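Giving up the news for Lent, more or less

I am not a natural candidate for fasting. I once broke a Good Friday with a sausage roll before nine in the morning and only noticed when I reached for the sauce. So this year, when the little church at Ondden handed out its Lent booklets, I skipped past chocolate and wine and settled on the news. My phone held 134 unread alerts at the time. I took this as a sign, though I take most things as a sign in March.

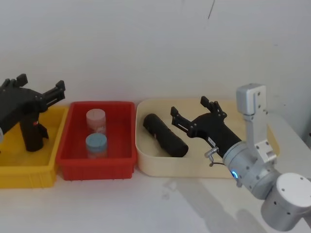
A reader called Dodadport wrote in after my last post: Isn't giving up the news just giving up on your neighbour? I tried it for a fortnight and felt very peaceful and completely useless.

Fair question, Dodadport, and it has bothered me since. I can report the peaceful part lasted 2 days. By the third I was reading the back of the muesli box with real hunger, and by the end of the week I'd started on the parish newsletter, including the roster for brass polishing. I'm down for it twice. 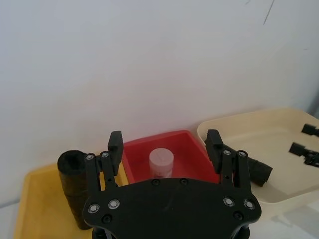 What I did with the quiet

Prayed, in theory. I'd set the alarm for 6 am and sit in the kitchen chair waiting for something holy to occur. Mostly I thought about the gutters. The booklet says to greet each distraction kindly and let it go, but mine had brought luggage.

Then I tried the Psalms, one after another, aloud – quietly, on account of the neighbours. Some of them are alarmingly cross. I'd forgotten that. Nearly all my favourites turned out to be complaints.

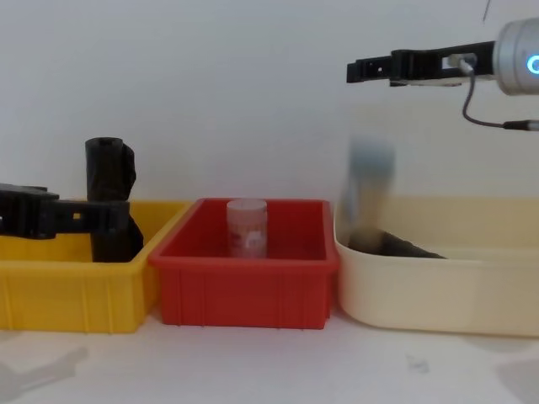

Week three, still at it.

As for the neighbour problem, I've ended up with a compromise. I let myself ask people how they are, and I have to stay for the whole answer. It takes much longer than the headlines and there's a lot more about knees. 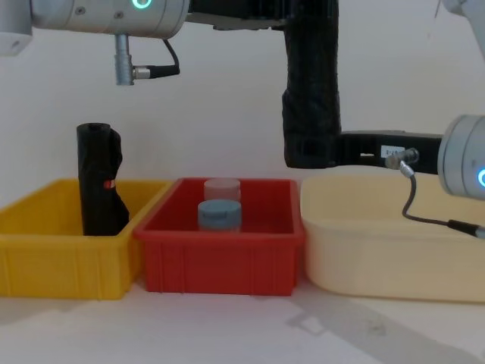
I can't say it's made me any holier. I did snap at a man over a parking spot outside the Kuipers bakery, and then saw him two pews ahead of me at the evening service, so we've both got something to work on before Easter. I let him go first at the tea urn.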